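Forums > Manipulation > Grippers and End Effectors > Simulation

Search this forum Advanced search Go

Parallel gripper fingers in sim: blade tips or flat pads for bar stock?

Started by okelis_bench, 19th April

okelis_bench wrote:
I am comparing two finger sets for a parallel gripper before we order anything. Candidates are the Stumik blade fingers (tapered, slanted tip) and the flat pads we already use on the Putthorpe cell. The part is a dark bar with a stepped block on one side, lying flat on a table. Everything so far is in simulation. Same arm model, same wrist camera, same controller, only the finger meshes and collision shapes change.

Test was 200 grasp attempts per finger set with the bar at random yaw. Force limit on the fingers is 70 N for both. Start pose is above the table with the fingers open, and the wrist camera looks out past the palm at the part. 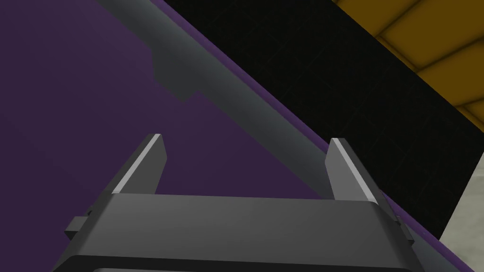
The approach runs in two stages. The first stage centers the bar between the fingers using the wrist view only. The second stage drops straight down and closes on position until the force limit trips, then holds on force. I kept the second stage open loop on purpose so the camera would not hide a bad finger shape.

Blades failed 27 times. Pads failed more often, but the pad failures were nearly all contact with the table on the way down, and I can fix that with a height offset. Blade failures were the bar rotating in the grip after lift. I can't fix that with an offset. Leaning toward pads. Looking for reasons not to.

gridlash wrote:
What friction model? If you are on point contact with no torsional term, a blade will always let the bar spin and the comparison tells you nothing about the real fingers.

okelis_bench wrote:
Elliptic cone, torsional friction on, rolling off. Coefficients are the same for both sets. Contact patch on the blades is small, so I expected some rotation. I did not expect that much.

Torque_Ripple wrote:
Same coefficients for both sets is the problem. Torsional friction in most engines is scaled by a patch size you type in yourself. If you typed one number for a narrow blade and a wide pad, one of them is wrong. Scale it per geom and rerun.

gridlash wrote:
Agree with that. Also check whether your blades are convex decomposed or a single hull. A single hull on a tapered finger with a clipped tip will round off the part of the shape you are trying to test.

okelis_bench wrote:
Single hull. Will redo it.

s_ramanauskas_lab wrote:
I would not choose pads from this. We ran both styles on hardware last October with the Ramanauskas controller and the ranking came out the other way. Pads wanted clearance on both sides of the part and we did not always have it. Blades went in next to obstacles where the pads would not fit. For a bar lying alone on an open table you won't see the difference. Put a second part near it and you will.

Torque_Ripple wrote:
That is a different task though. He asked about bar stock on a flat surface. If the cell never has clutter, access is not worth paying for in grip stability.

s_ramanauskas_lab wrote:
The cell never has clutter until the feeder drops two parts. I would at least run the cluttered case before ruling blades out.

nulljoint wrote:
Separate question about the camera. In that wrist view the fingers and palm take up a lot of the lower half. Does your centering stage mask them out? Dark gray fingers against a dark gray bar is a poor case for a segmenter, and the pale strip on the inner edge of each finger might be picked up as a part edge. I had a detector lock onto exactly that kind of highlight.

okelis_bench wrote:
Masked from the known finger geometry at each opening width. The mask is dilated by a few pixels. The bar passes behind the right finger in some start poses, so the detected length comes up short and the center estimate shifts. I take the angle from the detection and ignore the length.

nulljoint wrote:
Then your center along the bar is unreliable, and an off-center grasp is what makes the bar swing on lift. I would look at that before blaming the finger shape. Log the distance from grasp point to center of mass and plot it against the failures.

gridlash wrote:
Good point. And the stepped block moves the center of mass off the axis, so even a centered grasp has some moment on it.

okelis_bench wrote:
Reran with convex decomposition, per-geom torsional friction, and the grasp offset logged. Only did 125 attempts on the blades so far. Rotation failures are down, and most of what is left is at large offsets. nulljoint was right about the centering. Pads still to run on the same settings.

Torque_Ripple wrote:
Use the same seeds for the pads or you are comparing pose draws.

okelis_bench wrote:
Seeds are fixed. I'll add a second bar to the table for the cluttered case after that and post both tables here.

s_ramanauskas_lab wrote:
Please include the finger opening at the start of descent. That was the number that decided it for us.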